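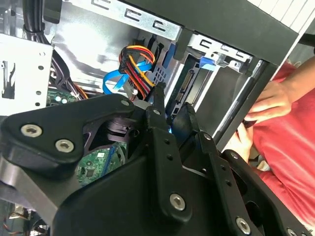 Attachment 1: wrist view, cable task, Turilano cell. Both fingers up in the case, blue SATA data cable in the loop of power wires.

Ticket 865
Project: Jadov
Component: data collection / wrist view
Status: reopened
Priority: normal (was low)

Summary: Training examples for the SATA cable task pass the automatic check but the policy does not improve

Reported by the Turilano bench

We were told at the last review that the cable task only needed more examples. We now have 272 episodes and the policy trained on all of them is no better than the one trained on the first batch. It goes into the case, stops short of the connector and closes on whatever is nearest, most often one of the power wires. I don't believe another week of collecting will change that and I would like somebody to look at the examples before we record any more.

Steps to reproduce
Load the latest checkpoint. Use the desktop case with the side open and the drive in its bay. Start from the standard pose. Run the "take hold of data cable" instruction.

Expected: gripper closes on the blue cable near the drive.
Got: gripper closes early, or on the wrong wire, or hovers until timeout.

Log

Entry 1
Reply from Vedano support suggested recalibrating the wrist camera. Done, twice. No change. I said at the time that a calibration fault would show up in the other tasks as well, and those run fine.

Entry 2
Vedano asked for the check report from Gape. It marks 247 of the 272 as good. As far as I can tell from the settings, "good" means that the file opens, the timestamps run in order and the gripper closed at some point. It says nothing about what the gripper closed on. I would not call that a quality score.

Entry 3
Ticket set to resolved by Vedano with the note "insufficient data volume". Reopened by me. If volume were the trouble I would expect at least a small gain between the first batch and the full set.

Entry 4
Went through a sample by eye. Two things I would want ruled out first.

a) The fingers block the view. Look at the attachment: the gripper takes up the lower half, and the wires we care about are right behind the fingertips. Once the hand goes further in I doubt the model has much of the cable left to work from.

b) The operator is in view. In the attachment there are hands at the side of the case and a red shirt next to it. If that happens in the episodes where the case is being steadied and not in the others, the model may be learning something from the shirt. I can't prove this. Nobody at Vedano has shown me that it isn't so either.

Shiny bare metal inside the case was also put forward as a cause. Possible, but it is the same metal in every task we do on that case, so I put it last.

Entry 5 (4/26/23)
Small test. Picked nine episodes by hand where the cable stays in sight until the fingers close, and tuned the old checkpoint on those alone. It reached for the blue cable more often than before. Not a result I would put in a report - far too few runs, and I was the one who chose them - but it was cheap and it points away from volume.

Entry 6
Vedano has offered to switch on the new filter in Gape, which is meant to drop poor episodes without anyone watching them. I have asked what it measures. The answer was a link to the release notes, and they don't say. We have left it off.

Requested from Vedano
- what the filter looks at, in writing
- a way to tag episodes by which wire was gripped
- a second fixed view of the case, recorded alongside the wrist view

On our side
- collection on this task is paused
- relabelling by hand has started with the episodes Gape rejected, as I suspect a few of them are better than the ones it kept
- next set will be recorded with the case clamped and the operator standing back

Please do not close this again on the episode count alone.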